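Cleaning a stone or steel sculpture at home
Tips from Abimbola Ibrahim, Nodard garden studio

Many people buy a small sculpture and then are afraid to wash it. For granite, take a bucket of lukewarm water, a soft brush and a few drops of mild soap. Begin from the bottom and go up, so the dirty water does not leave lines on dry stone. Rinse well. Never use vinegar on marble or limestone - it eats the polish.

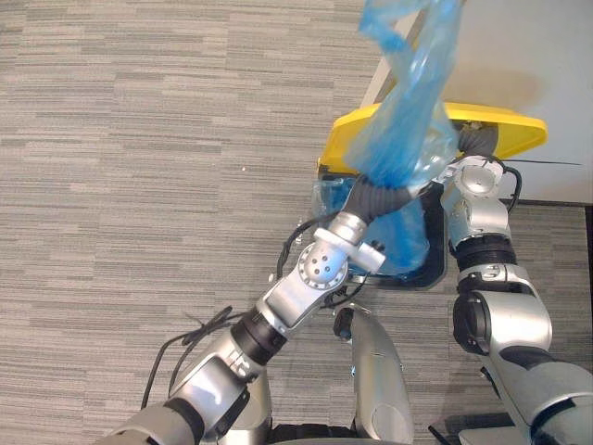
Painted steel needs only a damp cotton cloth. If you find a small rust spot, rub it lightly with 400 paper, wipe away the dust and touch it with the same paint on the same day. I do this each February, before the spring rain.

For bronze, wait for a warm day and put on a thin coat of clear wax. Leave it 30 minutes, then polish with an old T-shirt.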